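Category: Programme Updates > Workplace and Premises

Interim progress report: Sesville shared office, furnishing and table service
Submitted to the Ulano Fund, January 3, 2026
Prepared by Mircea Manole

This report covers the second stage of the grant awarded for the furnishing of the shared office at Sesville. The first stage, completed in April, dealt with the wall repairs and the repainting. The present stage concerns the tables, the lighting and the small items needed for serving drinks to visitors and tenants.

Of the 41 items on the approved list, all but four have been delivered. The outstanding items are two floor mats and two coat stands, which Peeters has placed on back order. No additional cost will arise from the delay.

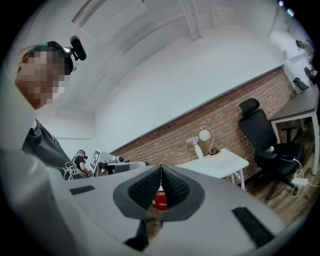 Expenditure remains within the approved budget. The saving on delivery charges has been held over for replacement crockery, subject to the Fund's agreement. Invoices are attached at Annex B.

The choice of colour for the furniture was left open in the original application. After consultation with the tenants it was agreed that new pieces should be plain and light, so that the older parts of the building would keep their character. The white desk now stands in front of the exposed brick, and the white wall over the brickwork has been left without shelving. A request for wall cupboards has been declined for the same reason. 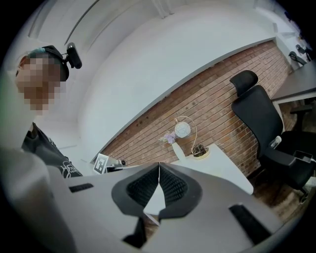

Small furnishings were purchased from Brellura under a separate heading. The application described these as "items of comfort", and the Fund asked for more detail on how the money would be used. The tall white vase with its pale purple flowers and the globe-shaded lamp are both on the table by the brick wall – an arrangement the tenants have asked to keep. Fresh flowers are not charged to the grant.

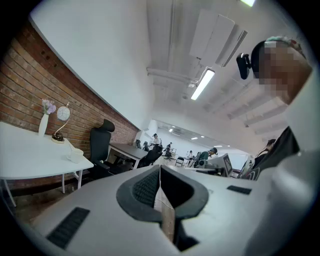 Table service is the part of the project on which most comment has been received. Tenants were invited to give their views on cups, spoons and the space needed for serving. The preference was for small cups, and the white cup with the gold-coloured spoon across its rim is of the size requested. With only the lamp, the vase and the cup set out, most of the white tabletop remains clear. It is proposed that this be adopted as the usual layout.
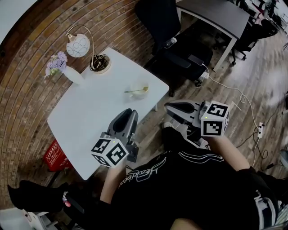 Vaughn Begay replied that the layout was welcome but that a tray should be added to the list, as drinks have to be carried from the kitchen one at a time. He also asked whether saucers could be bought in the same order. Both requests have been costed and can be met from the sum held over.

The Fund is asked to approve the transfer shown at Annex C and to note the revised delivery date for the mats and coat stands.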